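Search the workshop notes
Go

Progress report to the Stamivari small grants desk
December 20, 2023
From Xiaoqing Yuan, Oduteo shared workshop

Dear friends at Stamivari,

Thank you again for your patience with my long letters, and for the grant that got this pair of hand-held grippers off my kitchen counter and into a proper build! We have spent 762 dollars of the 765 you sent us, and the last big purchase was screws (we always seem to need more screws). Both grippers are together now, and people at the workshop have started fighting over who gets to try them next, in a friendly way.

Most of December has gone into two-handed chores, with sweeping up at the round table as the one we keep coming back to. One gripper has to hold the dustpan flat while the other works the brush, and I can tell you it feels a good deal stranger than doing it with your own fingers. The bits of paper love to slide off sideways.

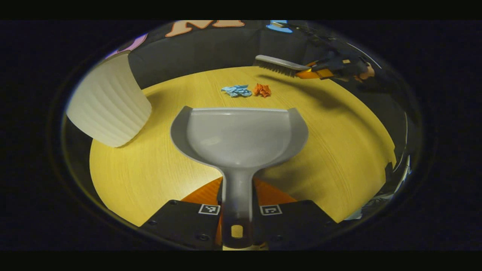
My first finger plates let long handles twist whenever you pushed on the far end, so I redrew them wider and printed six new ones over a weekend. The grip is much steadier now, though a thin handle can still roll if you squeeze it off center. We have recorded 70 practice runs so far, and I would happily throw out the early ones, where I was mostly learning to be gentle.

Still to do: the Drirnasex arm is waiting on its wrist adapter, which I drew wrong once already, and I want softer pads for the fingertips before we let it touch anything by itself. After that come wiping and stacking cups. I'd love for you to drop by and have a go, any evening that suits you.

Warmly,
Xiaoqing

Related items
Finger plates, second try
Gu wrist adapter drawings
Open evenings at Oduteo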